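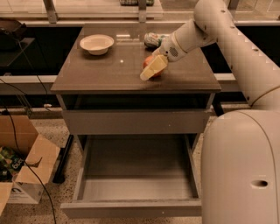

PRESS RELEASE
April 2021

Zinell to Release Third Studio Album "Low Water Table" in July

Independent label Pestow has confirmed the July release of "Low Water Table," the third studio album by electronic duo Zinell. The record contains nine tracks with a total running time of 45 minutes. It will be issued on double 12-inch vinyl, on CD and through all major download and streaming services. The first single, "Ulico," is available now.

Zinell is the working name of producers Marta Vakulenko and Yhon Usuga. The two have released music together on Pestow since their debut EP, and both previously worked as mastering assistants. "Low Water Table" is their first album recorded entirely with hardware sequencers and their first to include a guest vocalist. Kyrylo Onyshchenko sings on two tracks, "Ulico" and "Second Landing."

Recording

Basic tracks were recorded live to multitrack in single passes. Each session began with a fixed tempo and a short set of stored patterns. Vakulenko ran drum machines and the main sequencer. Usuga handled two polyphonic synthesizers, a modular system and all effects sends. No pattern was edited after recording. Where a pass did not work, the duo discarded it and recorded it again from the start.

The sessions produced 14 finished pieces. Five were removed during sequencing because their tempos sat too close to those of other tracks. The remaining nine range from a beatless opening section to a closing run of three tracks at club tempo, and sides C and D of the vinyl edition are cut with that closing run in mind.

"We wanted to be able to play every track on stage with the same equipment and the same cabling," said Vakulenko. "On the previous album there were parts that existed only inside the computer, and we spent a long time rebuilding them for concerts. This time the session notes are the live notes."

Onyshchenko's vocals were recorded separately at a later date, using one large-diaphragm condenser microphone and no headphone effects. On "Second Landing" the voice was then played back through a guitar amplifier in a concrete stairwell and recorded again with a stereo pair. The reverberation heard on the track comes from that recording. The lyrics to both songs are by Onyshchenko.

Mixing was carried out by Rigoberto Cuevas on an analog console with a limited number of automation channels. Mixes were printed at 24-bit resolution, with an instrumental version of each vocal track.

"The drum machine outputs came to me individually, so there was room to work," said Cuevas. "Most of the time went into the low end. There are two bass parts on four of the tracks, and they had to be kept apart on a club system as well as on small speakers."

The album was mastered by Matvii Prokopenko at Prokopenko Mastering. Separate masters were prepared for vinyl and digital formats. The vinyl master has a wider dynamic range and no peak limiting. The digital master is moderately limited and is the version used on the CD.

First single

"Ulico" is the fourth track on the album and the shortest at just under four minutes. The digital single includes the album version, an instrumental and an extended mix by Usuga. The extended mix adds an introduction and an ending intended for DJ use and does not appear on the album. A second single will follow before the album release. Its title will be announced by the label.

Formats

The first vinyl pressing is limited to 600 copies on 140-gram black vinyl in a gatefold sleeve. Of these, 50 copies will be sold directly by the label with a printed booklet of patch diagrams and sequencer notes by Usuga. The booklet will not be sold separately. Vinyl orders include a download code for the full album in lossless format.

The CD edition comes in a card wallet with a fold-out insert containing credits and lyrics. No cassette edition is planned.

Pre-orders for all physical formats are open through the Pestow web store. The store accepts a maximum of two vinyl copies per customer. Orders for the booklet edition are limited to one copy. All pre-orders ship in the week of release, and orders containing other in-stock items will be held and sent as one parcel unless the customer selects split shipping at checkout.

Track listing

1. Intake
2. Gravel Count
3. Marker Lights
4. Ulico (feat. Kyrylo Onyshchenko)
5. Low Water Table
6. Second Landing (feat. Kyrylo Onyshchenko)
7. Relay Yard
8. Slack Line
9. Outfall

Live dates

Zinell will perform the album in full at a limited number of shows following the release. The set will be played in track order without a break, with Onyshchenko appearing at selected dates. Venues, capacities and ticket details will be published once local rules on indoor events have been confirmed. A recorded studio performance of three album tracks will be made available online during release week.

Promoters should note that the live set requires a stereo front-of-house feed, two monitor wedges and a table surface at standing height. A full technical rider is available on request.

Press materials

Advance streams of the full album are available to accredited press, radio and DJs. Download access in WAV format can be supplied to radio producers for broadcast use. Reviews are requested to be held until release week. Coverage of "Ulico" is not restricted. Cover art, press portraits and full credits are included in the digital press kit. Interviews with Vakulenko and Usuga can be arranged by phone, video call or email, in English, Spanish or Ukrainian.

About Zinell

Zinell is the electronic duo of Marta Vakulenko and Yhon Usuga. Their music combines sequenced rhythm with long-form synthesizer arrangement. They have released two previous albums and one EP on Pestow.

About Pestow

Pestow is an independent record label specializing in electronic and experimental music. It releases on vinyl, CD and digital formats and sells directly to listeners through its own web store.

Credits

Written and produced by Marta Vakulenko and Yhon Usuga
Vocals and lyrics on tracks 4 and 6 by Kyrylo Onyshchenko
Mixed by Rigoberto Cuevas
Mastered by Matvii Prokopenko at Prokopenko Mastering

Press, radio and booking inquiries should be sent through the contact form on the Pestow website, with the name of the outlet or venue in the subject field.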